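Fault Reviewer (contract), food assembly cells
Zunder – Kotian test kitchen

We need someone who doesn't believe us.

In September one of our burger assembly arms kept squeezing after it was told to let go. It held on for about 15 seconds and ignored two stop commands from the tablet. The wall button worked. No one was hurt, and the supplier's report put it down to a "transient sensor event". I have read that report four times and still couldn't tell you what it means.

The arm is back at work on buns, patties and lettuce at reduced force, with a person at the wall button the whole time. I'm told the new firmware, Dastirus 4, fixes the problem. Maybe it does. I've been told that before.

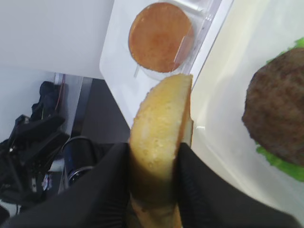

You would go through 515 logged grips from the weeks before the fault, decide which ones look wrong, and try to make it happen again behind the guard. You'll write up what you find in plain words. If the answer is that we should go back to doing it by hand, write that – it won't affect your pay.

You should have worked on machine safety or maintenance, in any industry. A programming degree is fine but won't impress anyone. Please don't apply if you have ever sold robots for Zolosau, our supplier.

Pay is $900 a day. Start time is 7:30 am, on site only.

Send a resumé and one page on a fault you were told was fixed and wasn't. Applications go to Ida Reuter. Questions about the logs go to Ruan Naidoo, who will answer most of them.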